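## Budgeting a bin-picking cell: the parts after the arm

Price the arm last. Its quote is firm; the small lines are where the plan drifts.

1. **Write down the reach.** Measure from the base to the far corner of the bin, then add 5 inches for the wrist.
2. **List the tooling.** Fingers, connectors and spare leads go on separate lines. Stakitz quotes fingers in pairs — ask for a single price too.
3. **Cost the cable dress.** Allow $117 for ties and sleeving. Leave enough slack at the wrist for a full turn of the last joint.
4. **Hold the bin.** Bar clamps are fine for trials. A bolted fixture from Michiels was $500, with a lead time of 26 days.
5. **Add a wear line.** Bin floors scratch. Order the second bin with the first.

Send the sheet to Roel Van Loon before requesting quotes. Evangelia Manolakis signs anything that changes the tooling line.
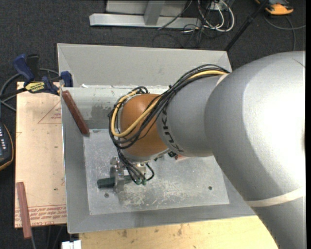 *KUKA arm over the metal bin, with cables looped at the wrist and a bar clamp at the corner.*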